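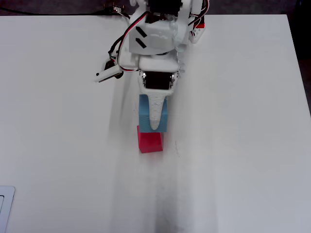

White table top has become grey and dull in the middle, how to clean without scratching?

Asked in Home and Cleaning, 722 views

Hello all. I have a big white table with a smooth top, bought second hand two years ago from a shop called Stastel. I do not know exactly what is the material. The legs have a sticker which says Plitau but there is no other information and I could not find a manual.

At the edges it is still nicely white. In the middle, where we work and eat, there is a grey shadow and also many thin lines, maybe from plates or from my son's building blocks, he pushes them over the table every afternoon. I wash it with warm water and washing-up liquid. When it is wet it looks good, but when it dries the shadow comes back.

My neighbour advised me a melamine sponge, but I have read that this is like very fine sandpaper. I also have at home bicarbonate of soda and a bottle of Brovier cream cleaner. Which one is the safest? I don't want to make it worse, the table cost me 40 pounds and a new one in this size is much more expensive.

Thank you in advance.

2 answers

Answer 1, marked helpful by 97 readers

First I would find out if the grey is dirt on top or old soap. With white tables it is very often soap. Too much washing-up liquid leaves a thin film, and the dust of each day sticks in it. That would also explain why it looks good when wet.

Take one part white vinegar and four parts warm water, and try it in a corner underneath or near the edge. Wait five minutes and look if the surface has changed. If it is fine, wipe the middle with a soft cloth, then with clean water, and dry it with a towel. You may need to repeat it two or three times. Do not use vinegar if the top could be stone.

If there is still grey after this, make a soft paste from the bicarbonate and water and rub very lightly with your fingers, not with a brush. I would leave the melamine sponge for single marks such as pen. On a glossy surface it makes a matt place which you will see each time the sun comes in, I have one on my kitchen door.

The thin lines are another matter. If you can feel them with the fingernail they are scratches and cleaning will not remove them. Some are only marks of rubber or metal left on the surface, and those do come off with the paste.

Answer 2

I use the cream cleaner for everything and had never a problem. Just rinse well. For the blocks you can put a cloth or a big sheet of paper under, we have an oilcloth from Prasertsri and it rolls up behind the sofa.

Comment from the person who asked

Thank you both. I did the vinegar water yesterday on one half and it is clearly whiter than the other half, so there was a lot of soap. The lines are still there, I can feel some of them. I will do the second half tonight and look for an oilcloth.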